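Looking After the Gripper at Plenholm

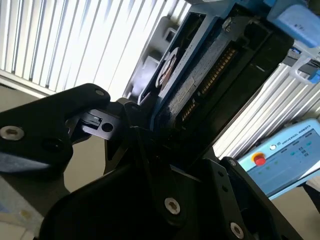 The gripper at the lower edge of a blue module, with the row of gold connector pins facing out.

Naveen Bhardwaj services the module cell at Plenholm every 700 cycles. He stops the arm from the pendant, then checks each socket-head screw on the fingers and linkage plates with a hex key. A screw that moves is taken out, cleaned and refitted with thread locker.

Finger alignment comes next. Bhardwaj closes the gripper on a gauge block and resets it if the tips differ. The job takes 17 minutes, 4 of them for the restart.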